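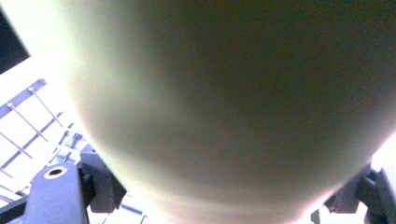 About Urkico

Urkico is a small school for cooking and table service in Hergate. We teach adults who want to work in kitchens, cafes and small hotels, and also people who only want to cook better at home. Our school is open since October 2017, and this is our home page in English. The pages in other languages have the same information, but the timetable is updated first in English.

How we started

My name is Upendo Mussa and I am the founder and the head teacher. Before the school I worked in hotel kitchens, first washing pots, then cutting vegetables, then on the hot line, and at the end I was responsible for the training of new people. I liked this last job the most. In a hotel there is never enough time to explain. A new person is shown a thing one time, fast, and the next day he must do it with forty guests waiting. Many good people left in the first month, and I thought they could have stayed if somebody had given them one quiet week.

So I rented a kitchen on Marulanda Street, which was a bakery before. The first course had seven students and one oven that was working well. We had a second oven too, but we used it for keeping plates warm. Today we have both floors of the building. The kitchen is on the ground floor and the classroom for service, menus and food safety is upstairs.
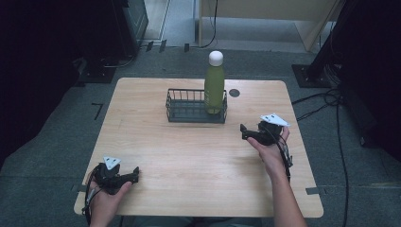

What we teach

The basic course takes 40 evenings. It begins with knives, cleaning and storage, and students do not cook a complete dish until the second week. Some are disappointed by this. I ask them for patience, and usually in the third week they understand why the onions were so many.

After the basics every student chooses one direction:

Hot kitchen: soups, sauces, meat, fish and vegetables, with work on two stations.
Bread and pastry: early mornings only, from 5:30.
Table service: laying tables, carrying, taking orders, handling complaints, wine and coffee.
Breakfast and small hotel: a mix of the other three, for people who will work alone or in a very small team.

We also have weekend classes for home cooks. They are shorter and you don't need any experience. The most popular is the class about beans and lentils, which surprised me, because I expected it would be the chocolate class. For the weekend classes please bring an apron and closed shoes. Knives we lend.

How we teach

A group at Urkico is small. The teacher must be able to see the hands of every student, and in a big group this is not possible. We speak slowly, and we repeat. A large part of our students speak English as a second or third language, the same as me, so all recipes are written in simple sentences and all weights are in grams and in ounces.

We don't shout in our kitchen. I was shouted at for many years and I did not learn from it how to make a better sauce. If something is burned, we look at it together, we talk about the heat and the pan, and we start again. The student eats what he cooked, also when it is not so good. It is a useful lesson and it saves on garbage.

There is an exam at the end of the basic course. It has a written part and a practical part, and you can repeat each of them one time without paying. The certificate has my signature and a list of everything that you practiced, so an employer can see it clearly.

Our graduates

Until now 569 people have finished the basic course. Many work in Hergate and in the towns near it. Several have their own place, and one of them, the lunch restaurant Cisimis, takes two of our students every season for practice work. They are paid for these hours. We do not send students to any kitchen that will not pay them.

Some graduates come back to teach a weekend class, and I am always very happy when they do. They tell the students about the real work much better than a brochure can.

The library

Upstairs we keep a collection of cookbooks, which has now more than 1000 titles. It began with two boxes from my own apartment and has grown with gifts. Students can borrow three books at a time. Visitors from the neighborhood can read them in the classroom when there is no lesson. Please don't take them into the kitchen, we have lost a few beautiful ones to oil.

Visit us

You are welcome to see the school before you decide. Come on a weekday in the afternoon, when the evening groups are preparing, and ask at the door for Upendo or for whoever is in the office. You can sit in a lesson for one hour for free. If you need help with stairs, write to us before and we will organize the meeting on the ground floor.

Registration for the next basic course closes on Friday, December 13, 2024. The fee can be paid in parts, and the form for this is at the office.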